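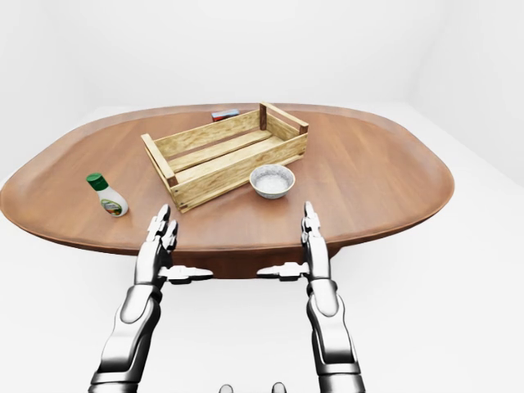
Chapter 3
Movement of Wood in Service

Wood exchanges moisture with the surrounding air for as long as it remains in use. The exchange continues after felling, after kiln drying and after a finish has been applied, and it is accompanied by a change in dimension that the designer must accommodate. The effect is most easily studied in broad, flat components. An oval table top carried on a central pedestal is a useful case: the top is wide in relation to its thickness, it has a long curved perimeter, and the base sits under the middle of the top, well inboard of the ends. Any change in width is therefore distributed on either side of the fixing, and the rim, where one is fitted as a separate piece, must follow a substrate that moves by different amounts in different directions.

This chapter deals with dimensional change below the fibre saturation point. Drying defects and kiln schedules were treated in Chapter 2 and are referred to only where they affect the behaviour of the finished article.

3.1 Terms used in this chapter

Moisture content is the mass of water in a piece of wood expressed as a percentage of its oven-dry mass. Because the denominator excludes water, values above 100 per cent are possible in green timber of low density.

Free water is held in the cell cavities. Bound water is held within the cell walls. The fibre saturation point is the condition in which the walls are saturated and the cavities are empty. Loss of free water alters mass but has little effect on dimension. Loss of bound water causes shrinkage.

Equilibrium moisture content is the value at which wood neither gains nor loses moisture in air of a given temperature and relative humidity. It differs slightly according to whether the wood approaches it from the wetter or the drier side, an effect known as hysteresis.

3.2 Directional behaviour

Shrinkage is anisotropic. It is greatest in the tangential direction, parallel to the growth rings, and smaller in the radial direction. In normal wood, longitudinal shrinkage is small enough to be neglected in furniture and joinery calculations. Reaction wood and juvenile wood are exceptions and should be excluded from wide panels where possible.

For design purposes, the change in width of a board is estimated from

change in width = W × C × (M2 − M1)

where W is the initial width in millimetres, C is the movement coefficient for the species and direction, expressed as a fraction per one per cent change in moisture content, and M1 and M2 are the initial and final moisture contents in per cent.
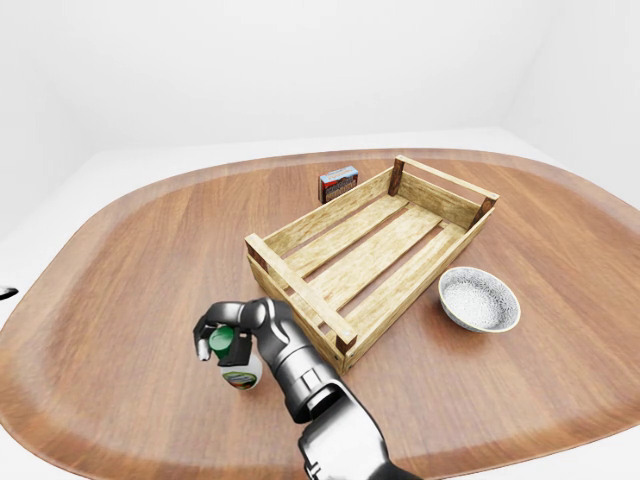 The coefficient must be matched to the orientation of the board. A backsawn board presents its tangential direction across the face and is assigned the larger value. A quartersawn board is assigned the radial value. Where a panel is glued up from boards of mixed orientation, the contribution of each board is calculated separately and the results are added.

Worked example. A panel 59 cm wide is made from backsawn boards with a tangential coefficient of 0.002. It is assembled dry and later gains 3 per cent moisture content in service. Converting the width to 590 mm:

change in width = 590 × 0.002 × 3 = 3.54 mm

A fixing at the centre line divides this movement into 1.77 mm on each side. A fixing along one edge transfers the whole of it to the other. The slotted brackets used to attach the panel must be sized accordingly.

3.3 Restraint

A panel prevented from moving develops internal stress. Under restrained swelling the fibres may be crushed, so that on subsequent drying the panel is narrower than it was originally. Under restrained shrinkage the stress acts in tension across the grain, the direction in which wood is weakest, and splits commonly start at the end grain.

Cross-grain battens, breadboard ends and applied edge bands all act as restraints to some degree. The methods of attachment described in Section 3.4 differ mainly in how much relative movement they permit.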